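A visit to the Tatus frame works, Etdale

The Tatus works opens its doors to visitors twice a year, and we went along in October. It sits at the bottom end of Etdale, past the old goods yard, in a long brick shed with a newer metal building stuck on the side. The sign on the road is small and we drove past it once. Parking is on the grass opposite, free, and fairly soft after the rain.

Booking is by phone only. We had the 10 o'clock tour, and I would suggest that one if you have the choice, as the machines are stopped for lunch at half twelve and the later groups see the cutting room with everything switched off.

The firm makes picture frames and a few related things such as mirror surrounds and tray edges. It started out making window beading and moved over to frames when the beading work dried up. Most of what it turns out now goes to small framing shops, with a part of it sold direct from the shop at the front. There are no big shop chains on the books and the guide said they were not looking for any.

The tour begins in the timber store, which is unheated, so bring a coat. Boards come in rough-sawn and are stacked with thin strips between them to let the air through. They stay there until the moisture is down to a level the works is happy with, and this can take months. The guide pushed the two pins of a meter into an offcut and passed it round for us to read. Frames made from wood that is too damp will open up at the corners once they have been in a warm house for a winter. I have two at home that have done this, so I paid attention.

From there you go into the moulding shop, where the boards are cut down and shaped into long lengths. It is very loud. Ear defenders are handed out at the door and you stand behind a yellow line. The guide did not try to talk over the noise and explained it all beforehand in the corridor, a sensible way of doing it. The cutters that make the profiles hang on a wall, each with a number painted under it. There are 483 profiles on the list, going back to the beading days, though only a small part of them are in regular use. If you have an old Tatus frame and want another to match, they can usually find the right cutter and run a short length for you. There is a set-up charge for this.

The mitre room was my favourite. Each length is cut at both ends to 45 degrees by a pair of blades coming down together, then the four pieces go into a clamp and are glued and pinned. I had expected the joining to be done by machine too, but it is bench work. The person at the bench will do one slowly for visitors and answer questions. We asked about filling the gap at the corner and were told that if there is a gap the frame goes in the scrap bin. The scrap bin had plenty in it.

Finishing is in the metal building. We could only look through a window because of the spraying. Wax and oil finishes are done by hand on the near side, and the smell of the wax gets into your clothes. The guide talked us through the difference between the two: wax is easier to touch up at home, while oil stands up better to a kitchen or bathroom.

One thing I had not thought about before was glass. The works buys it in ready cut from a firm called Prerko and keeps it on edge in felt-lined racks. Visitors are kept well back from the racks. They will also fit acrylic if asked, mostly for children's rooms and for anything that has to go through the post.

The tour ends in the showroom, a bright room with white tables down the middle and frames hung on three of the walls. You are free to pick things up. The Tyagi range, which is the plainest one they make, was out on the tables, and there were standing frames as well as the hanging sort. I spent a while looking at how the different stands were fixed. On cheap frames it is always the stand that goes first, and it is worth turning any frame round before you buy it.

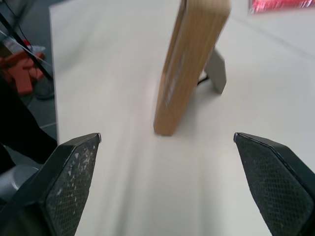

A standing frame in light wood, side on, with its grey stand out behind.

Prices in the showroom are a little lower than in the framing shops. There is a seconds shelf by the till, with small knots, colour that did not match, that kind of thing. We came away with two seconds and a tin of wax. Card payments were working, but the guide said the signal can drop out, so take some cash.

Tea and cake are served in the old canteen, and the cake was good. The walls have photographs of the works at different dates, including one from a flood when the timber store was under water. Nothing in that store was fit to sell afterwards, and the racking was rebuilt higher off the floor.

A few practical points. The tour takes a bit under two hours and you are on your feet for all of it. The floors are level apart from 4 steps down into the moulding shop, and there is a ramp round the outside if you ask when you book. Children under eight are not allowed in the machine areas. Dogs are not allowed at all. The toilets are by the canteen and there are none at the timber store end.

If you are coming by bus, the 410 stops at the goods yard, five minutes' walk away. It does not run often in the afternoon - check the time of the one back before you sit down to tea. The next open day is in spring, and bookings are taken from the New Year.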